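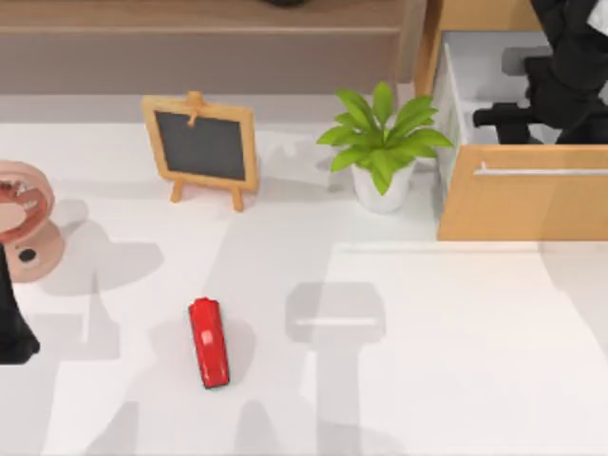
*Blank chalkboard easel on the front table, Arside hall*

# Arside hall - walk-round before the autumn classes

Thursday, August 24, 2023. Done by me (Sabina Kubíček) with Nimal Dissanayake holding the ladder and the torch. Ticks are fine, crosses need somebody to do something, and I've put my grumbles underneath as usual!

## Way in and out

- [x] Front door opens fully and stays open on the hook
- [x] Ramp swept, handrail firm
- [ ] Back fire door opens with one push

It took me two pushes and a shoulder. Nimal managed it in one but he's twice my size, so I'm calling it a fail. The bottom edge is swollen again (same as last October) and I think it wants planing properly this time - the candle wax trick lasted three weeks.

- [x] Green exit signs lit, both ends

## Main room

- [x] Chairs stacked no more than six high
- [x] No trailing leads
- [ ] Floor free of trip hazards

There's a lifted board by the piano. I've put yellow tape over it and a chair on top, and Eduard Michalík is coming with his drill on Saturday. Please don't move the chair, even if you want somewhere to sit!

- [x] Window catches
- [x] Radiator covers screwed on

I do love those covers. They were a pig to paint but what a difference.

## Kitchen

- [x] Fire blanket on its hook
- [x] Extinguisher in date, pin in
- [ ] Kettle and urn tested

The Masanja urn has no test sticker. The kettle has one but I can't read it, so I've unplugged both and left a note. Jarmila Jelínek has the number for Hesico, who did the last lot. We paid 127 for everything then, and I'd be surprised if it's still that.

- [x] Fridge at 4 degrees
- [x] Knives in the locked drawer

## Upstairs store

- [ ] Walkway clear to the hatch

Boxes, boxes, boxes. Most are the 2000 leaflets from the summer fair, which we can surely recycle now? Eduard Charvát says keep 50. Fine, but the rest are going.

- [x] Light on the stairs works
- [ ] Smoke alarm

It chirped at us the whole time we were up there. New battery needed, the square sort - I'll bring one on Monday and tick this off in pen.

Next walk-round is in October, after the clocks have been sorted out.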